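**Honura opens its summer season in Wutov on Thursday, July 4, 2024**

I've been waiting all winter to write this one! Honura, our little animal and nature park on the edge of Wutov, opens its gates for the summer this week, and we've got more to show you than ever before.

The big news is the Juhl Trail -- a shady loop through the wetland that takes you past 15 enclosures, from otters and cranes up to the lynx hill (bring decent shoes, it gets steep at the top). We planted 723 trees along the way, and I think they're looking pretty good for such young things. Nearly 1359 people came to our preview days, and my favorite part was hearing the kids yell when the otters came out for lunch. 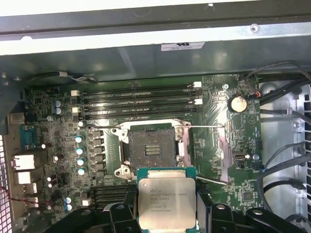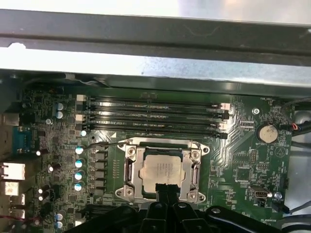
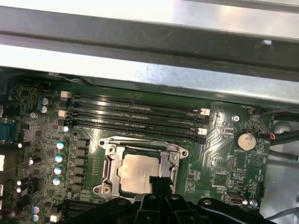 *Memory slots on a green motherboard, inside an open computer chassis.*

Families coming from Skostolier can take the shuttle, which leaves the train station three times a day and drops you right at the main gate. Kids under three get in free all season, and there's a picnic lawn by the pond if you'd like to bring your own lunch.

In August we're staying open late on weekends for bat walks. Those are small groups, so please book ahead at the front desk -- and pack a flashlight!

Press visits are welcome any morning before the park opens. Just call the Honura office and ask for the press desk.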